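Garkora Parallel Gripper, hand-held version
Sold by Bosura. For teaching household tasks. 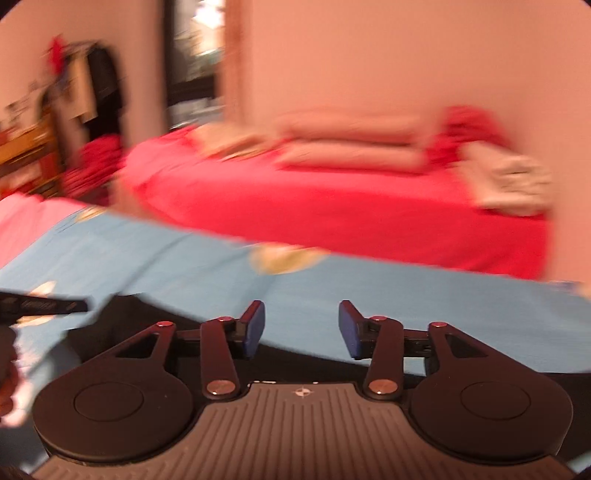
Can a machine make a bed or fold a blanket by itself yet?

In a tidy test room, some can fold a towel or a small blanket, slowly. In an ordinary bedroom they still need a person close by, and large soft things such as duvets go wrong most often.

The Garkora has two fingers with rubber pads that close on a straight rail. It is made for cloth, light boxes and kitchen items. We don't recommend it for glassware or anything with a sharp edge.

Price: 3580 euros, excluding VAT
Warranty: 2 years, pads not included
Delivery: 9 working days
Returns: within 30 days, unused

Spare pads are sold in pairs. Change them when the surface turns shiny — worn pads let thin cotton slip.

The matching arm mount is a separate item and will be in stock from November. Orders placed before then are sent in two parcels at no extra charge.

Questions about fitting go to Toon Van Acker in the workshop. For school and care home orders, ask for Nathalie Verhoeven.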